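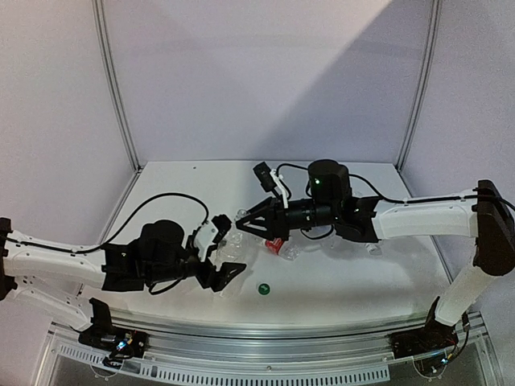
Figure 1. Clear plastic bottles on a white tabletop.

Where Do the Bottles Go? Refill Habits in Irkden
Student project report, October 9, 2025

When our class was asked to choose a question about everyday waste, I already had mine, as I had been wondering about it since I was small. My family drinks a great deal of bottled water in the summer, and so does everyone else on our street, even though the tap water in Irkden is perfectly good. I wanted to know why people keep buying it, and what might get them to carry a bottle from home.

I spent most of June handing out a short survey at the Tratholm market and at the bus station, and I am still grateful to everyone who stopped to fill it in with shopping bags hanging off both arms. In the end I had 141 forms I could use. Of these, 46 said the person bought bottled water every week. The reason written down most often was taste, which I had expected, but a good many people wrote that they simply never knew where they could fill up once they left the house.

That second answer sent me off on a walk with a map. In the center of town I found two public fountains, one of them behind the library, where I would never have looked if a lady at the market hadn't told me about it. Walking between them took me about 10 minutes — longer with the hill.

I also held a small blind tasting at school, with tap water chilled overnight beside a store brand. Most of my classmates guessed wrong, and so did I, to my embarrassment. I should have kept better notes here, and I would like to do this part over with more people.

My suggestion is a plain one: put up signs to the fountains we have, starting at the Gyamfi Street bus stop, and ask the cafes nearby if they would put a refill sticker in the window. Two of the survey forms asked for the same thing.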